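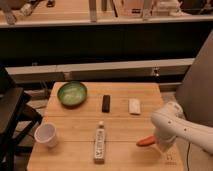 Premlow butcher-block table, the 8 month review

I bought the Premlow table from the Bakalis shop in Suritville last year, and I promised on this page that I would write again when I had really lived with it. So this is the second review, written on April 20, 2016, and it will be longer than the first one.

The price was 3,705 crowns with delivery. Without delivery you pay less, but then you must have a big car and a strong friend, and I had neither of these at the time. It came in two flat parcels. The top alone is very heavy, please don't lift it by yourself. The instructions are only drawings, and in drawing four the long bolts and the short bolts look the same. I used the wrong ones and had to take off two legs again. The whole work took one evening.

The top is why you would buy this table. It is unfinished when it arrives, so you have to oil it before you put anything on it. I gave it three coats of Fillach oil, with one night between the coats. The smell stays for a few days and then it goes. After this, water stays on the surface as drops and you have time to find a cloth. Tea is also no problem. Red wine I wiped late, and there is now a pink shadow near my chair -- it became weaker after sanding but it did not disappear.
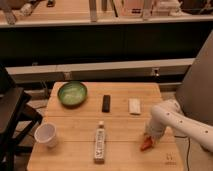

In winter the heating was on every day and the wood became dry. One joint opened a little at the short end, enough to catch crumbs. I wrote to the shop and they answered the next morning that I should oil the underside too. I had not done it, and it is not written anywhere in the drawings. I did it, and in April the gap is almost closed. I would like them to print this advice on the parcel.

The legs are less good. They are screwed into metal plates, and if you pull the table over the floor instead of lifting it, the screws get loose. I tighten them every second month. When I write by hand the table stands quiet, but when I knead dough it moves a bit from side to side. For a kitchen where somebody bakes every day I would look for a table with a bar between the legs.

Scratches come quickly, the wood is soft. A knife leaves a mark, a plate with a rough bottom also leaves a mark. With fine paper and a little oil you can repair one place in ten minutes, and it does not look like a patch after a week. With my old varnished table this was not possible, and so I forgive the new one a lot.

I compared it before buying with a smaller model in the same shop, which cost 2,027 crowns. It had the same legs and a thinner top. For two people with little space it may be enough, but I found that it sounded hollow when I put a cup on it.

My mark is four out of five. I take one point away for the legs and for drawing four.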